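Denport Automation Lab – Open Day Gallery

Tuesday, September 17, 2019

The lab opened its test floor to visitors for two sessions, morning and afternoon. Attendance was 93 in total, of whom 63 had registered in advance. Kathleen Carroll gave the introduction and Munther Rizk ran the arm. The program covered tabletop picking of everyday items, followed by a short talk on grasp planning from Marloes Van Hecke of Iordache.

Picking station

Mixed items on a flat gray worktop: a crumpled green snack bag, a red apple and an aluminum can on its side. The three call for different handling. The apple is rigid and nearly round, the can will roll if it is touched off center, and the bag has no fixed shape to plan against.

The hand is over the apple and the can, one finger pointing toward the top of the apple and another hanging down just past the can. With objects this close together, the approach angle matters as much as the grip – a finger placed for one item has to clear its neighbor.

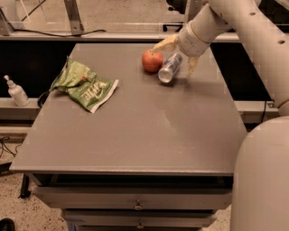
Questions from the floor

Most questions concerned the bag. Anas Majali explained that the planner treats foil packaging as a surface with ridges and looks for a fold it can pinch. Flat bags remain the weakest case and are the main subject of work until December.

Several visitors asked about cycle time. The station is a test setup and is not tuned for speed. Arm velocity was limited for the day, so the motion visitors saw was slower than in normal testing.

Talk and handouts

Marloes Van Hecke's slides cover grasp selection for cluttered surfaces and the scoring method used in the joint project with Bedeo. Printed copies ran out during the afternoon session. The file can be requested from the front desk; please give the title of the talk and the session you attended.

Contact

Group visits are arranged by Lama Tarawneh, Denport Automation Lab. Safety briefing required before entry to the test floor. Closed shoes only.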